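How I Record Brush Demos With a Hand-Held Gripper

Posted 21/04/2019

A few of you asked how I got the Lillora arm to dust powder onto a test card without mashing the bristles flat. Mostly it came down to the demos, so let me walk you through how I record them now (my first batch from October was pretty much garbage, and I'm still a bit sore over it).

Before you start, wipe the finger pads. Powder gets everywhere! Then turn the camera on, wave the gripper around for a few seconds and play the clip back. If the tracking jumps, fix that first.

1. Pick up the brush

Set the brush in a cup with the bristles up. Come in with the jaws open and close them where the metal sleeve meets the handle. I used to grab way down the handle, and then every little twitch of my wrist turned into a big swing at the tip. Squeeze until it stops turning when you nudge it, and leave it there.

2. Hold still for a moment

Lift the brush in front of a plain wall and count to two in your head. I skipped this forever. Then Vichien Kaewkla looked over my clips and pointed out that I never gave the policy a clean look at the grasp before I went rushing off to the powder. He was right, and I've done it every time since.

3. Load, tap, sweep

Touch the bristles to the powder, tap once on the rim, and sweep across the card from left to right. Go slower than feels natural. My rule is that if I'd be embarrassed to have somebody watch me move that slowly, the speed is good. Keep your other hand out of the shot, too, or you'll end up teaching the arm to wait for a helper.

4. Put it back and stop recording

Same cup, bristles up, jaws open, back away, stop. Don't cut the clip early just because the fun part is over.

How many do you need?

I do 10 as a warm-up and throw them all out. After that I record in sets of 50, moving the cup and the card between sets, and I trained the current version on 300. More would help, I'm sure, but my forearm had opinions.

When you fumble one, let it end, mark it bad and go again. I tried rescuing a few halfway through, and the arm picked up this weird habit of dipping twice. Still haven't totally gotten rid of that.

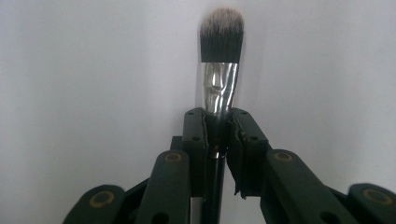 Flat brush gripped where the ferrule meets the handle, bristles up.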